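8/26/20

Black jersey, colorfastness and seam work, continued from the February pages

Second dye lot of the Kornell jersey is in the wash series now. Same nominal construction as the first: single knit, cotton, reactive black. Mill certificate gives no change in yarn or finish. Weight came out close enough to the first lot that I did not re-cut the conditioning samples.

Setup as before. Specimens cut from the middle of the roll, well clear of the selvage, long side along the wale. Washed at 40 C with the standard detergent, no softener, full cycle, line dried indoors flat over the rack. Multifiber strip stitched to one short end of each. I switched the stitching on the strips to polyester thread, undyed, after the cotton thread in the February series picked up color and confused the reading at the edge. Anyone repeating this should use the polyester from the start.

Rinse water from the first wash was visibly gray. Second wash much less so, third clear to the eye. Staining on the strip was worst on the nylon band, then the cotton band, with nothing I would call a stain on the acrylic. Graded under the light box against the gray scale, twice, with the strips shuffled between readings. The readings agreed to within a half step except on nylon, where I went a half step lower the second time. Recorded the lower one.

Change in shade is a different matter from staining and the two should not be averaged in the summary table. The February table did that in the last column. I have left the column in the old file and marked it as not to be used.

Shade change after the full set is small but it is there. The black goes slightly brown, most noticeable when a washed piece is laid against an unwashed one with the wales running the same way. Turn one of them and the comparison is useless, because the knit reflects differently across the wale than along it. Divina Manalastas caught this when she checked my first readings, two of which I had taken with the pieces crossed. Those are struck out and redone.

Crockmeter results: dry rub good, wet rub poor. The wet cloth came away dark on every specimen of this lot. Extra soaping at the dyehouse would probably fix it. Hendska finish their black in a single soap pass if the process sheet is right, and for this depth of shade I would want two. Draft note to them is in the shared folder, not sent yet. I would like the wet rub repeated after a separate hot soak before we tell them it is their problem.

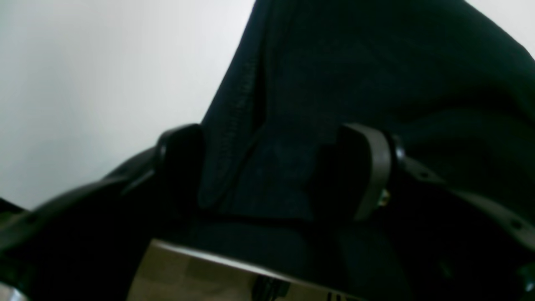
Seams. The side seam is overlocked, and the complaint from Wolde was that it grins under load, meaning the stitches show when the two panels are pulled apart. I ran the grab test across the seam on the tensile frame, jaws lined with rubber so the knit does not slip. Jersey is awkward here. It necks in badly as it extends and most of the crosshead travel is just the loops straightening. Peak load is not informative until the fabric is nearly at its limit, so I took photographs at fixed extension and measured the opening with calipers.

Findings so far:

Opening is larger at the hem end than at the underarm end on the same seam. Consistent across the specimens pulled. My guess is a tension difference as the operator starts the run, but a short length of seam sewn at constant speed would settle it.

Washing closes the seam up slightly. The fabric relaxes and shrinks lengthwise while the sewing thread does not, so there is some slack to spare. It also makes the seam wave. For a garment sold as a plain tee the waviness will draw more comments than the grinning.

No thread breaks. Needle cutting in one specimen only, visible as a short ladder next to the stitch line after extension. Checked the needle used on that piece and it was a sharp point, not a ball point. Replaced. The piece is out of the seam results but kept in the envelope as a reference for needle damage.

Dimensional change. Marked squares with the template and textile pen before washing. On black the pen does not show, so I used basting thread in white at the corners and measured center to center. Slower, but the marks survive. Length loss is most of the total and nearly all of it happens in the first wash. Width moves very little. Spirality is present: the side seam walks toward the front after drying. Have not put a figure on it yet. The template for spirality is with Ullach and should come back with the next courier.

Lint. Black shows everything. The filter from the wash wheel had a mat of short fiber after the first cycle, dried and weighed separately. The balance drifted during the morning, zero was wandering in the last digit, so I let it warm up and repeated after lunch. Used the second set. The draft shield door on that balance does not close fully on the left and needs a new runner.

Costs for the record: multifiber fabric, rubbing cloths and the light box tube came to roughly 635 for the series, charged to the Kornell job. The tube was due anyway and could arguably go to general upkeep.

Open items

Wet rub after hot soak, both lots, same operator.

Constant speed seam sample with ball point needle, then grab test at the same extensions.

Spirality when the template is back.

Ask Divina for the raw February gray scale sheets. The typed version has 40 readings and I can only match part of them to specimen labels.

Relabel the envelopes. Pencil on the gray ones is already hard to read. Use the paint marker and put the lot first, then the wash count, then the direction.

Leave the wash wheel set at 40 overnight for the temperature log. Probe is taped inside the door, do not remove.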